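Learning > Books > Sorting and Storing > Chapter 2
Print this page | E-mail this page

Chapter 2
Bins, blocks and the trouble with heaps

I started my working life in the stores at Sombridge, and my first job was emptying bins. I thought I'd be bored by lunchtime. By four o'clock I had trapped two fingers, lost an argument with Albertina Vieira (she ran the stores, so I was always going to lose it) and learned that a bin full of simple shapes can be a real puzzle!

Albertina's rule was that you look before you reach. She'd stand me in front of a bin with my hands in my pockets and ask which piece I would take first, and then which one after that. I nearly always picked the one closest to me. She nearly always pulled a face.

So let's begin the way she began with me, with a bin that has hardly anything in it. A few bars, two colours, plenty of bare floor showing. You'd think the order wouldn't matter at all, but have a look at how the red and green ones have ended up lying, some out in the open and some right up beside a wall or a neighbour. 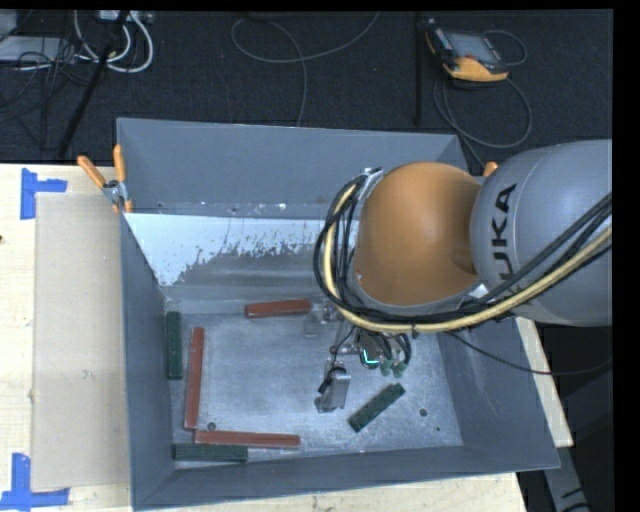

2.1 Easy pieces and awkward pieces

I call a piece easy if you can get hold of both its long sides without touching anything else. The green bar lying on its own, on a slant to the right of the middle, is about as easy as they come. You could pick it up half asleep.

Now compare the green one against the base of the left wall. Where does your thumb go? There's metal on one side and a long red bar standing between it and the rest of the floor, so if it were me I'd shift that red one first and then come back. The pair at the front left, red with green just below it, wants a bit of thought too. Try to grab one carelessly and you may well drag the other along with it.

Sloping walls help, by the way. They give your knuckles more room at the top than a straight-sided box does, though down at the floor you're as cramped as ever. Remo Zanetti, who taught me stacking later on at Clendik, used to swear by them (he also swore at them, when something had slid into a corner).

2.2 Before you go on

Find a deep tray and six things of much the same size and shape. Dominoes are too small, but bars of soap do nicely. Tip them in, don't tidy them, and write down the order you'd take them out in. Then do it, one hand only, and put a mark beside any piece that moved when you were reaching for a different one. Keep your list handy, as we'll need it again in Chapter 3 when we get on to full bins.

Contact us | Copyright Astard Learning | Back to top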